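Accessories: Product and Making
Handout 2: Belts and straps
Tutor: Theresia Nägeli

Read this before the cutting session. You will need it again in July when you write up your costings.

A strap has to hold its length. Cut it along the back of the hide, where the fibres are tightest, and keep belly leather for linings and loops. Mark the grain side with an awl, never a biro. Biro doesn't come out.

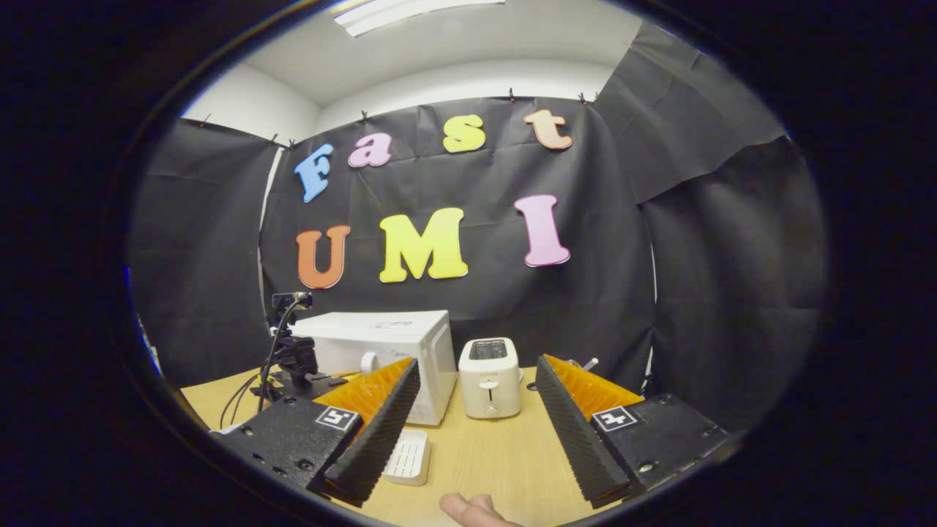

Edges are bevelled on both sides, then dampened and rubbed until they feel smooth. Dye goes on before the final rub. Chiharu Kikuchi's notes on edge paint are in the Okabe folder and cover synthetic straps as well.

Belt size is measured from the fold at the buckle to the middle hole. Customers often give their trouser size instead, so ask which one they mean.

For the costing task, assume a run of 400 belts. Include buckles, thread and waste. Show your working for the waste figure.

Reading: Pakzad, Straps and Fastenings, page 47 onwards.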